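Fadime Tatlı had been renting in Farnport for seven years when she finally started looking to buy, and she laughs about it now over a second pot of tea. "I told my agent I wanted a garden and a short drive to work, and she sent me 22 listings in one evening," she says. "I read every single one in bed!"

The house she kept going back to had a yard full of old pear trees and a seller who wouldn't budge — not in October, anyway.
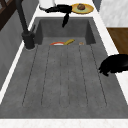
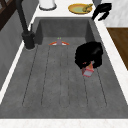
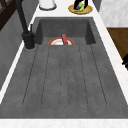 Dark gray sink with a grooved drainboard, white countertop.

Then the inspection came in, with a chimney repair on it, and the seller agreed to cover $3306 of the cost. "I cried in the parking lot," Fadime says. "My brother-in-law Orhun thought I'd lost the house."

Her advice to anyone still looking is to visit at suppertime, when the neighbors are home and you can hear the road. She closed a few weeks later, and she is still unpacking the books.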